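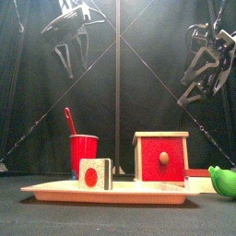 I had meant to finish the cubes by the end of November and I have not, so this is a progress post.

For anyone new, I make pattern cubes. They are small blocks with a different design on each face, and you turn them and put them side by side until the faces join up into something bigger, or you just sort them by face and put them away again. My aunt had a set that lived in a biscuit tin and I have wanted to make my own for years. Hers had six colours and no patterns. Mine are fussier.

The faces so far are a red circle, a set of stripes, and four more I keep changing my mind over. The circle was the first one I settled. It is a plain solid red with no outline. I tried it with a thin black edge and it looked like a road sign. The stripes are one dark band with light ones on either side, and they are there to give you something with a direction. A circle looks the same whichever way up it goes, so a block with only circles and plain faces gets dull after a couple of goes. Once there is a stripe you have to think about how it is turned.

The background is white with small dark specks. Ewan Trevaskis, who I share the Saturday table with at Rultovstead, said it looked like an egg, and then that it looked like a worktop. I am keeping it. Plain white showed every fingermark and the speckle hides most of them. It also means the light faces don't look blank next to the circle.

Getting the circle in the middle has been the slow part. I cut a card template with a hole in it and put it over the face, and that works as long as the card sits square. If it slips even slightly the circle drifts to one side, and you don't notice on a single block, but put two together and it is all you can see. I have a bag of rejects. Gayan Majumder has asked for them for his daughter, who does not mind where the circle is.

The second thing is trays. I used to work straight on the table and lost blocks off the edge all the time. One went behind the radiator and is still there. Now I keep them on a shallow tray with a raised rim, in a sort of peach colour. I would have picked something quieter, but it was the right shape and I have got used to it. The rim is low enough that you can slide a hand in from the side and still high enough to stop a block that has been knocked. The inside is flat, too. A lot of serving trays have a slight bow to them, and blocks put in a row on those lean apart at the top.

Under the tray I like dark cloth. Charcoal is good. White blocks are easy to see over it and it doesn't throw any colour back on to them, which my old green tablecloth did. It also keeps the noise down when you tip a set out at half past ten at night and there is someone asleep upstairs. It picks up fluff, so I go over it with a bit of parcel tape before I start.

Lighting I have not solved. The tray has a shadow under its front edge whatever I do, and that doesn't matter much, but I'd like to see the side faces better when I am matching stripes. A lamp to one side is fine for one face and hopeless for the next. If anybody has a small lamp they are happy with, let me know which.

I also had a few questions after the last post, so to answer them together:

The blocks will go in a drawstring bag. I looked at boxes and the price of them was silly for a thing this size.

Yes, I will sell a few sets once I am happy with them. They will go on the table at Rultovstead first, and then I may take some over to Pukusmont if Ewan is driving.

No, there won't be letters or numbers on any face. Several people asked. There are plenty of alphabet blocks in the world and my handwriting is not up to it.

The name is still undecided. Gayan suggested Mutiso and I quite like it – it is short, and it would fit on the bag label. I had Desadel written at the top of my notebook for a while but I can't remember how I meant it to be said.

Next job is the fourth face. I have tried a triangle and a quarter circle in the corner, and the quarter circle is winning. Four of those pushed together make a whole one, the same red as the first, and I think that would please people. I am going to do one block with it on Tuesday and leave it on the tray for a few days before I cut the template.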